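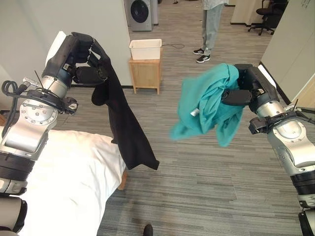 # Unit 4: Writing the Initial Incident Release

**Public Information for Emergency Services**
Instructor: Mitra Rostami
Handout issued January 1, 2021

## 4.1 Purpose of the initial release

The initial release is the first written statement an agency gives to the press and the public after an emergency call. It is short and it is written while facts are still coming in. Students should treat it as an official record. Once sent, it can be corrected but it cannot be withdrawn.

For this course, the initial release is limited to 100 words in the body. The follow-up release, covered in Unit 5, has no fixed limit.

## 4.2 Required elements

Every initial release submitted in this course must contain the following:

- Date and time of the call, taken from the dispatch log
- Location, given by street or block
- Nature of the call as dispatched
- Agencies that responded
- Conditions found on arrival
- Known injuries, or a statement that injuries have not been confirmed
- Status of the investigation
- Contact for further questions

House numbers are left out of residential incidents unless the public must avoid the address.

## 4.3 Attribution and cause

The cause of a fire is stated only after the investigating officer has signed off on it. Until then, the accepted wording is "The cause remains under investigation." Phrases such as "suspicious," "likely electrical," or "apparently accidental" are not to be used, even when a crew member has used them on the radio.

The same rule applies to damage. "Heavy smoke damage to the second floor" may be reported if the officer in command observed it. Dollar estimates are held for the follow-up.

## 4.4 Names of persons involved

Names of the injured are not released at this stage. Names of the deceased are released only after next of kin have been notified and the coroner has agreed. Age may be given where it does not identify the person. Minors are described as "a juvenile" with no further detail.

## 4.5 Worked case: Bristside warehouse fire

Crews were dispatched to the Cideck storage building in Bristside at 6:39 a.m. The first engine reported smoke from the loading dock. The Clerent mutual aid company was requested shortly afterward. The road was closed for about 65 minutes.

A first draft read:

> Firefighters bravely battled a huge blaze at the Cideck warehouse this morning. It is believed a faulty heater was to blame. Luckily, no one was hurt.

The draft gives no time, assigns a cause without authority, and reports on injuries without a source. The revised release read:

> At 6:39 a.m., the Bristside Fire Department responded to a report of smoke at the Cideck storage building. Crews found smoke coming from the loading dock. The Clerent mutual aid company assisted. No injuries had been reported at the time of this release. The cause remains under investigation.

The contact line followed on its own and has been omitted from the excerpt.

## 4.6 Corrections

A corrected release carries the word CORRECTED in the heading and states which fact has changed. The original stays on file. Do not edit a posted release without marking it.

## 4.7 Assignment

Read the Golestani dispatch log in the course packet and prepare an initial release of no more than 100 words. Students have 30 minutes, in class, without notes. Spelling of street names will be checked against the log.

Reading for Unit 5: course packet, pages 39 to 65.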